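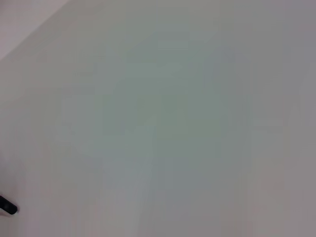

I'd been wanting to get inside the old Weveck paint works ever since we moved here, so when they put up a sign for an August open day I was in line by nine with a coffee and the wrong shoes (gravel parking lot, sandals, ouch). Mohsin Ghumman took our group around, and he's worked there 13 years and still gets excited about off-white! I always figured off-white was one color you bought when you couldn't decide. Well, look at that big plain surface up top, a cool gray at the edges, a bit greenish toward the middle, then kind of pinkish off to the right, and now I can't stop seeing it everywhere.

The mixing hall was my favorite part. They had 48 grays brushed onto cards along one wall, and the noise from the shakers was so bad that Mohsin gave up talking and just pointed. Lunch was dumplings from the Dolo truck, two bucks each, and I went back for more.

If you go next year, take the early tour. By noon the line went clear past the gate, and the free sample pots were gone. I got mine, a green called Sostia, and it's going on the bathroom door.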